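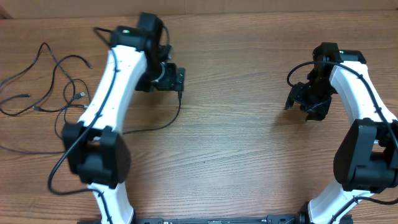

Emanuel Barbu to advise on regional recovery plan

We have some wonderful news to start the year. Our colleague Emanuel Barbu, who teaches energy economics in the School of Engineering, has been asked by the Vuvari Regional Council to join the expert panel for its economic recovery plan. He'll look after the chapter on energy and heavy industry, and he will keep teaching while he does it (his third-year students can relax, the marking will still come back on time).

Many of you will know Emanuel from the corridor on level two, or from his Friday-free timetable, which he defends fiercely. He came to us after a long stretch in industry, first with the pipeline operator Drenitz and then as head of planning at Ueda, and he has never quite lost the habit of asking what a thing costs before asking how it works. That's a very handy habit for a panel like this one!

The council first got in touch in December, after reading the report his group wrote on the old smelter towns along the Reltari River. The report ran to 136 pages and drew on interviews with 283 households and small businesses. It looked at what people did for work after the smelters shut, who moved away, who stayed, and what kind of training they would have taken up if it had been offered closer to home. A lot of them said they would have gone back to study at night if the bus had run past six o'clock. That one line has been quoted in council meetings ever since, and the evening timetable is now under review.

Posted 1/14/21

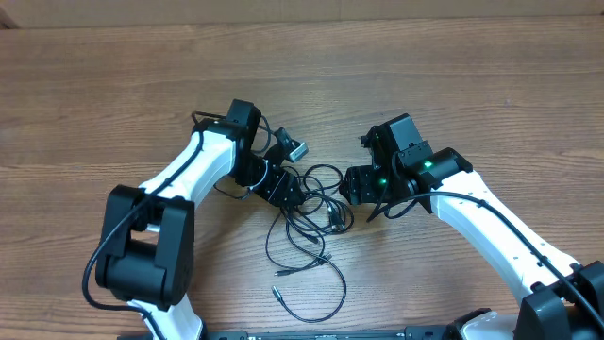

Isamu Murakami

I caught up with Emanuel over a cup of tea to ask what he hopes to get done. He was in very good spirits and had already filled half a notebook.

His first job is to sort out what the region has on hand: power lines with room to spare, sheds and rail sidings that could be put back into use, and skilled people who are out of work or working well below their training. He wants that list finished before anyone starts arguing over new projects. The second job is harder. The panel has been sent 566 written submissions from the public, and Emanuel plans to read every one that mentions energy, including the handwritten ones. He told me the best so far is from a retired fitter who drew a full layout for a repair workshop, with the tool store marked in red pencil.

He is also keen to bring students into the work, and I think this is the part our readers will be most excited about. There will be 50 paid places over the winter break for students from any year to help with site visits, mapping and data checking. You don't need to be studying energy. Civil, mechanical, electrical and environmental students are all welcome, and so are our friends in economics across the road. Travel to the river towns will be covered, and so will lunch, which Emanuel negotiated himself and is rather proud of.

Applications will be taken through the student office, and the form should be up by the end of the month. You'll need a short letter (one page, please) and the name of a staff member who knows your work. If you grew up in one of the river towns, say so in the letter, as local knowledge will count for a great deal.

A draft of the energy chapter will go out for public comment later in the year, and Emanuel has promised us a lunchtime talk before then. We'll put the room and time in the next issue. Warmest congratulations to him from everyone in the school, and if you see him on the stairs with an armful of folders, please get the door.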